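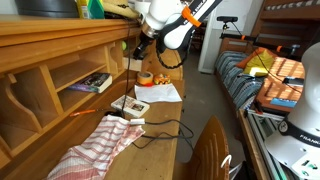 # Handout: How a Government Borrows at Home

Welcome back, everyone. In the last session we spent most of our time on taxes and where they come from, and a few of you stayed behind to ask what happens in the years when the taxes don't cover the bills. I promised a proper answer, and this handout is it. It runs a bit longer than usual, so please don't feel you have to swallow it in one sitting. Read the first two sections before class and the rest afterward, when the discussion will have made it easier going.

We'll stay with domestic borrowing, meaning money a government raises from its own savers, banks and pension funds, in its own currency. Borrowing from abroad is a topic with its own troubles and it gets its own handout later in the course.

## Deficit and debt

These two words get mixed up in the newspapers almost every day (and in quite a few essays I have marked over the years!), so let's be fussy about them at the start.

The **deficit** is a flow. It is the gap between what the government spends and what it takes in during a given stretch of time, usually a year. The **debt** is a stock. It is everything still owed at a certain moment, built up from all the deficits of the past, less anything that has been paid back.

So a finance minister can stand up and say, quite truthfully, that the deficit has fallen, and the debt can still be larger than it was the year before. Picture a bathtub with the tap running. If you turn the tap down a little, the water still rises, just more slowly. Do keep the bathtub in mind, because we'll come back to it when we get to interest.

One more term while we're here. The **primary deficit** is the deficit with interest payments left out. It tells you what the government is doing with its budget today, setting aside the cost of decisions made long ago. A country can have a primary surplus and an overall deficit at the same time, if the interest bill is large enough.

## What is being sold

When a treasury borrows at home, it sells pieces of paper, or these days entries in a computer, that promise payment later. The ones you'll meet in the readings are:

- **Treasury bills.** Short promises, a year or less. They pay no interest along the way. You buy them for less than their face value and collect the full amount at the end. A bill with a face value of 3000 costs you somewhat less than that on the day of the auction, and the difference is your reward for waiting.
- **Bonds.** Longer promises, often running for many years, with a regular payment called a coupon and the original sum returned at the end.
- **Savings certificates.** Sold over the counter to households, usually at a rate set by the government itself and not by any auction. They can be very popular, and they can also turn out to be an expensive way to borrow if the rate is set generously and then left alone.

Please notice that the price of a bill and the interest rate on it are two ways of saying the same thing. If people are willing to pay more for the promise, the rate is lower. If they'll only pay a little, the rate is higher. Students tend to nod at this and then get it backward on paper, so try a couple of cases yourself with a pencil.

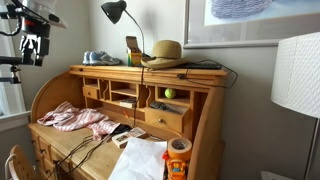
Debt managers spend much of their working lives thinking about maturity, the date on which each promise comes due. A government that has borrowed mostly in short bills pays a lower rate in calm times, but it has to go back to the market again and again, and sooner or later it will have to go back on a bad day. A government that has borrowed long pays more for the comfort of being left in peace. I like to think of the whole thing as an old roll-top desk with the cover pushed back, with its row of small cubbyholes and the drawers below them. Each cubbyhole is a due date with some promises tucked inside. The drawer with the round knob, the one pulled a little way forward, is whatever has to be paid next. You want the papers spread fairly evenly across all those compartments, and the thing you dread is finding that your predecessors have stuffed nearly everything into that one drawer.

The technical name for going back to the market to replace old promises with new ones is **rollover**, and the danger that you can't do it, or can do it only at a painful rate, is **rollover risk**. It is quite possible for a government with a modest debt to get into trouble this way, simply from having too much of it fall due at once.

## Who buys, and does it matter?

It matters a great deal. The same amount of borrowing can have very different effects depending on who is on the other side.

**Households and pension funds.** When ordinary savers buy, money moves from their pockets to the treasury. They have less to spend or to put elsewhere, and the government has more. The total amount of money in the economy doesn't change much.

**Commercial banks.** Banks like government paper. It is easy to hold, easy to sell, and the rules usually treat it as safe. The worry is that a bank with plenty of good government paper on offer may stop taking the trouble to lend to anyone else. We call this **crowding out**, and it is the subject of the case below.

**The central bank.** Here we need to go carefully. When the central bank buys from the treasury directly, it pays with newly created money. In a slump, with idle workers and empty factories, that may do little harm. In an economy already running hot it pushes up prices, and savers who bought bonds earlier find that the money they get back buys less than they had hoped. Many countries put a legal limit on this kind of lending for that reason, and many of those limits have been stretched in hard years. 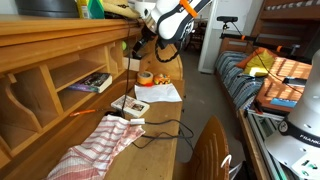
## Case: credit in Nurkora

We'll work through this one together in class, so please come having read it at least twice.

Nurkora is a port town with a cement works, a fishing fleet past its best days and a good many small workshops. Most of the lending in the town is done by a single savings bank, Osent. For years Osent lent to the workshops at fairly ordinary rates, and the largest borrower by a long way was Winus, the cement company. There was also a steady business in small loans, up to 3000 each, for tools, a secondhand van, a new oven and so on.

Then the central government began to run larger deficits and to sell more bills. The rate on those bills had been sitting at 4 percent. It climbed to 11 percent as each auction had to tempt in more buyers. Osent's managers looked at the two sides of their business and drew the conclusion you'd expect. A bill took one person an afternoon to buy and was sure to be repaid. A loan to a workshop took visits, paperwork and a certain amount of chasing.

What happened next is where I'd like you to slow down. Winus could still borrow. It was large and it had land to offer as security, and when Osent's rate went up it grumbled and paid. Christodoulou, a family firm making ship fittings, had planned to replace its lathes in October and put the plan aside. The smallest borrowers were not so much charged more as simply not called back.

So when we look only at the interest rate that gets published, we miss part of the story. Some borrowers face a higher price and others find the door closed, and the second group never shows up in the rate at all. Economists call this **credit rationing**. It tends to fall on the small and the new.

Now the other side, because I don't want you leaving with only half the argument. What was the government doing with the money? If it was spending on a deeper harbor channel, then Winus and Christodoulou might both gain from it in time, and private investment could end up higher than before. People call that **crowding in**. If the money went on covering the losses of badly run state firms, it's much harder to make that case. The borrowing looks the same in the accounts either way, and you have to go and find out what was bought with it.

### Questions to think over before class

- Suppose the government had sold its bills mainly to the central bank. Who in Nurkora would have been better off, and who worse?
- Would a rule forcing Osent to set aside part of its lending for small firms have helped? Think about what the bank might do to get around it.
- Why might Osent itself be in some danger if rates on government paper kept rising? (A hint: look again at what we said about price and rate, and think about the longer bonds it already holds.) 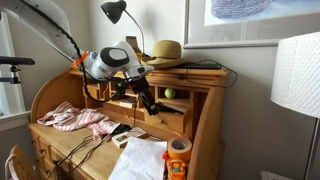
*Last changed: 2022-03-04*

## When does debt run away?

Back to the bathtub, as promised. Interest is a second tap, and it runs faster the fuller the tub gets. On the other hand, the tub itself grows over the years, as the economy does, and what we care about is how full it looks and not the number of gallons.

That gives us the comparison at the heart of this topic, between the interest rate on the debt and the growth rate of the economy. Be sure to take both with inflation included, or both with it stripped out. Mixing them is a very common slip.

If the economy grows faster than the interest rate, a government can run a modest primary deficit year after year and the ratio of debt to income will settle down by itself. If the interest rate is above the growth rate, then the government needs a primary surplus merely to stand still, and a bigger one the larger the debt already is. That is a hard thing to ask of voters, as a surplus of this sort means paying more in taxes than you get back in services, with the rest going to bondholders.

The awkward part is that neither rate stays put. Buyers who begin to worry ask for a higher rate, the higher rate makes the debt grow faster, and the faster growth gives them better grounds for worry. A country can sit comfortably for a long time and then find itself in this loop within a few months. I'd be wary of anyone who gives you a single number for the level of debt at which it starts. It depends on who holds the debt, how soon it falls due, and how well the tax office works.

## Reading and the short paper

Please read the chapter on public debt in the course text, including the appendix on bond prices, which is friendlier than it looks. Skip the section on inflation-linked bonds for now - we'll get to it.

For the short paper, pick any country whose debt office publishes a maturity table (most do, and they are usually tucked away under "statistics" or "investor information"). Describe when its domestic debt falls due, say who holds it as far as you can tell, and explain whether you'd lose any sleep over it if you worked there. Two pages is plenty. If the table baffles you, bring it along to office hours and we'll puzzle it out together over a cup of tea.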